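Findness Workwear Library: progress report to the Ziremberg Fund
October 22, 2025
Prepared by Qusai Tarawneh, program lead

Hello everyone,

It has been a busy stretch since the April report and I'm very glad to be writing this one. The workwear library is now lending, mending and taking clothes back in on a regular rhythm, and the sorting room finally looks like a place where people know where things go.

Where we are

Since opening we have checked in 2,547 garments. Most are work trousers, then shirts, overalls, hi-vis vests and a good pile of winter jackets that came in all at once when the Nassar warehouse changed its uniform. Your grant paid for the shelving, the two work tables, the second sewing machine and the wages for our part-time mender, and all of that is in daily use.

Borrowers are mainly people starting a trade course or a first job on a site. They come in with a list from the employer, try things on behind the curtain, and go home with a full set for the season. We had hoped to outfit 100 people by this point and we got there with time to spare! A few have already come back to swap sizes, and one brought along his brother, who left with better boots than mine.

The sorting and folding tables

This is the part I'm most excited about. In April I told you that clothes were piling up at intake faster than we could get them onto the shelves. We've since moved to one garment at a time on a clear table: lay it flat, smooth it out, check it over, fold it, tag it, shelve it. It sounds slow, and for the first couple of weeks it was. Now the bins are empty most evenings, and far fewer things are going out the door with a broken zipper.

Trousers take the longest. Heavy cloth holds its creases and doesn't want to lie down, so we start at the waist and work toward the cuffs, pressing the legs out with the flat of the hand. Then we go over the stitching. On dark fabric a run of lighter thread is a gift to the checker, as any gap in it shows up straight away. On dark thread you have to go by feel, and we ask people to run a thumb along every seam.

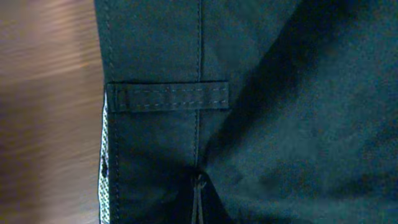
Straps and tabs get their own check. If one is sewn down flat, we look at the closed end first and then along both rows of topstitching, and give it a small tug. Openings and slits are checked at the point where the seam stops, as that is where the strain goes when somebody kneels or climbs. Anything doubtful gets a strip of yellow tape and goes in the mending basket. We used to write a note as well, but the notes fell off, and the mender says she can find the trouble quicker herself.

Mending

The mending backlog stood at 53 pieces when I counted up for this report. That's higher than I'd like, but the jackets account for a lot of it, and jacket zippers are fiddly. Trouser repairs are moving along nicely. We've started keeping offcuts sorted by colour and weight, so a patch on a green pair can be close to green, and borrowers have noticed. One woman asked if hers were new.

We are also trying a heavier thread from Skeltel for the knees and crotch seams. I'd like to see those pairs come back from a winter of real use before I say much about it, but the mender enjoys working with it and it feeds well through the new machine.

What has been harder

Sizing labels are a headache. Many are worn blank or cut out, and two makers can call very different waists by the same number. We now measure every pair on the table and write our own tag, which adds time at intake. I think it's worth keeping. Try-ons go much faster and we have fewer trousers coming back unworn.

Laundry costs have also run over. We wash everything on arrival and again on return, and heavy cotton takes ages to dry. We've covered the difference from the supplies line, where we had underspent on bins and hangers. The updated budget sheet is attached and the change is marked on it.

Coming up

We have a cold-weather drive planned and would love to get bib overalls in the smaller sizes, which we are always short of. There are 14 people booked into our first mending evening, where borrowers can learn to fix a hem or reinforce a pocket on their own gear. If it goes well we'll run it again before spring.

I'd also like to talk with you about a third work table. With two, intake and folding compete for space whenever a big donation arrives, and the room has a good spot under the window. A quote is attached behind the budget sheet.

Please come by if you're in the neighbourhood. Mornings are best for seeing the tables in full swing, and we'll happily hand you a pair of trousers to fold.

With thanks,
Qusai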